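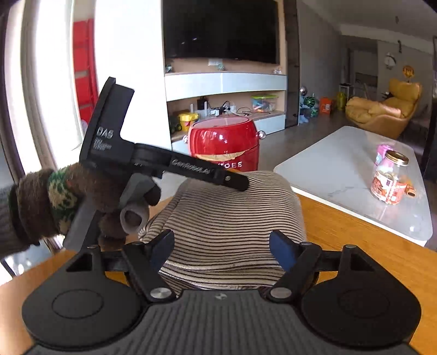 Gripper with dark blue finger tips, open

From: Guadalupe Quezada
To: Montes ditch users
Date: February 13, 2021
Re: Water turns and the upper headgate

Ezequiel Ocampo wrote:
> Is the upper headgate going to be ready before the first
> turn? In December it was leaking on the left side and my
> lower field got water I didn't ask for. Also, I have two
> different lists of turns and they don't match. On one I'm
> after Estrella, on the other I'm after Emiliano. Which one
> do I go by?

Ezequiel,

Go by the list with you after Emiliano. The other one is from last year and still had the Lacroix parcel on it as a single turn. Aurélien has split that parcel and leases out the east half, so everyone below him moved down one place.

On the headgate, the gate itself is sound. The leak is where the frame meets the concrete. Estrella got a price of $461 for the steel angle and the grout, delivered, and I told her to order it. That comes to less than we set aside for repairs. We will need the ditch dry for three days while the grout cures, so please don't open anything above the road culvert until I write again.

Turns will be eight hours each, same as before. If you can't use yours, call the next person on the list directly and then let me know. Last season two people left messages with me and I didn't hear them until the water had already gone by.

The stretch below the culvert still needs cleaning. It is mostly willow roots and silt on the inside of the bend, with some old fence wire in it, so wear decent gloves. Dues are $70 per parcel – Aurélien, yours are now two parcels, and I'll send a corrected bill.

One question for the list. Does anybody have the key to the old padlock on the lower gate? I have tried all of mine. If it doesn't turn up I'll cut the lock off and put on a new one, with a copy for each household.

Guadalupe

2 shares
3 comments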